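Tenants and Neighbors: An Interview With Wubit Tsegaye

Junthorpe Housing Office
May 5, 2024

When Wubit Tsegaye joined the Junthorpe Housing Office as head of resident services, the office held 779 tenancies and had one telephone line for repairs. The line is still in use, but it is now answered by staff who know the buildings, and the office is preparing to open a second service desk in Tisville this month.

Ms. Tsegaye spoke with us about the change in how repairs are handled, the new desk, and the older buildings in the district.

"The first thing I did was read the complaint letters," she said. "Most of them were polite. People had written two or three times about the same window or the same boiler, and each letter had been filed as a new matter. We were treating one problem as several, and the tenant had to begin again every time."

Under the present system, a repair request keeps one reference number until the tenant signs to confirm that the work is complete. Ms. Tsegaye credits the idea to Fulgencio Carrasco, the office's maintenance supervisor, who had used a similar method at the Drudgate estate.

"Mr. Carrasco brought his old forms with him in a folder," she said. "We changed the heading and very little else."

Asked whether tenants had accepted the new arrangement, she said that the early months were difficult. Some residents did not want to sign anything, fearing that a signature would prevent them from reporting the fault again. The office rewrote the form in plainer language and added a line stating that a repair may be reopened within 60 days.

"That line should have been there from the start," Ms. Tsegaye said. "I approved the first version, so I will take responsibility for that."

The Tisville desk will serve residents who now travel to Junthorpe by bus. It will take rent questions, transfer applications and repair requests, and will be run by Ingrid Whitlock, formerly of the lettings team. Appointments will be offered in the morning, and the afternoon will be kept open for visitors without one.

Ms. Tsegaye was firm that the desk is not intended to replace home visits. "There are people who will not come to a desk, wherever we put it," she said. "They may be caring for someone, or they may find the stairs hard. My staff will continue to go to them." 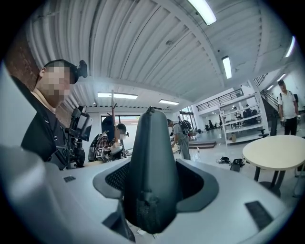
Much of the conversation turned to the age of the housing stock. The oldest homes in the district have solid walls, and damp is the most common cause of repeat requests. Ms. Tsegaye said that red brick of the kind seen here on the left is well liked by residents and should be kept in view wherever possible, even where covering it would be the cheaper course. "People choose a street partly by how it looks," she said. "If we cover the brick, we ought to have a very good reason and we ought to ask first." A survey of the solid-wall homes is planned, and tenants will receive a letter before any inspector calls.

She was more cautious on the subject of rents, which are set by the board, and declined to comment on next year's figures. On staffing, she confirmed that two posts in the repairs team remain open and that applications will be accepted until the end of May.

Residents with questions about the Tisville desk may write to Ms. Whitlock at the Junthorpe office.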